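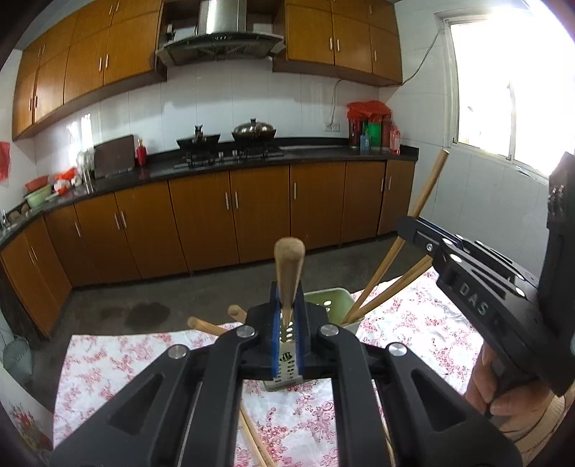

Filed under: Grants and Partners / Writing Programs

Progress report to the Berham Fund
Keltport Dark Fiction Program, second reporting period
Prepared by Zulema Cabral, program manager
2025-09-10

This report covers work since our last update in March. It follows the headings in the funding agreement, except that publicity and launch have been put together because the same person is handling both.

The anthology

Submissions for the anthology of new horror and ghost stories closed on schedule. We received 271 stories. The guidelines asked for work set in or near a harbour town, up to 6,000 words, and most writers kept to that. A fair number sent crime stories with no supernatural element. The readers agreed to consider these on their merits but in the end none went through to the second round.

First-round reading was done blind by Brenda Fuentealba and Valentina Quezada. They passed 67 stories to Olga Figueroa, who is editing the book. Olga has made her final selection and all the authors have been told. Two asked to withdraw because their stories had been taken elsewhere, and she has replaced both from the reserve list.

Contracts have gone out. We are still waiting on seven. One author has queried the audio rights clause, which was carried over from the template we used for the chapbooks and is too broad for this book. We have agreed to limit it to readings for promotion. The revised wording will be offered to everybody, including those who have already signed.

Editing is under way. Olga is working through the longer stories first. Her notes on the opening novelette ran to several pages and the author has asked for extra time, which we have given. The copyedit will start later than planned but the typesetter has held our slot.

Working title

The book was described in our application as Georgiev's Lantern, after the lighthouse keeper in the local legend. Our designer found a novella with a very similar title already in print. Olga proposes The Keeper at Hoseck, after the headland, and we would like to use that from now on. Please let us know if the change needs to be recorded formally as a variation to the agreement.

Mentorships

Santino Navarrete has been mentoring the new writers chosen in the first period. Each gets a monthly session and written comments on up to 5,000 words. All but one are still in the program. The writer who left has taken a full-time job interstate and did not want to continue online.

Santino reports that the main difficulty has been endings. Several of the group write strong opening chapters and then explain the haunting too fully in the last third. He ran an extra session on this using published stories by Australian writers, and two of the mentees rewrote their final chapters afterwards. One has finished a full draft of a novel about a drowned orchard and has started approaching agents.

We had planned a weekend retreat at Hoseck in winter. The lodge cancelled our booking after storm damage to the roof and refunded the deposit. We would like to move the retreat to March, at the same venue if the repairs are finished.

Publicity and launch

Valentina has drawn up a list of review sites and podcasts that cover horror. Advance copies will be electronic, with a small number of printed proofs for reviewers who won't read on a screen. Four sites have agreed to host guest articles by contributors in the fortnight before release. The articles will be on subjects the authors choose themselves, such as folklore research or writing in dialect.

The Keltport library has offered its upstairs room for the launch at no charge. Access is by lift, and we have checked that it runs after hours.

Budget

Spending is under forecast, mainly because of the retreat. We are carrying $3,880 that would otherwise have been spent by now. Editing and mentor fees are on budget. Cover art cost a little more than expected and the difference was met from the contingency line. Printing quotes have risen since the application. We have three, and the cheapest uses a lighter paper stock that Olga has asked us to avoid.

The full statement is attached separately with receipts for all items over $200.

Decisions requested

1. Approval of the new title.
2. Approval to carry the retreat money forward to March.
3. Advice on whether part of the contingency may be used for printing if the middle quote is accepted.

An answer on the third item before the typesetter's first proofs would help, as the printer's price depends on the final page count. Questions on the anthology can go straight to Olga and anything on the budget to me.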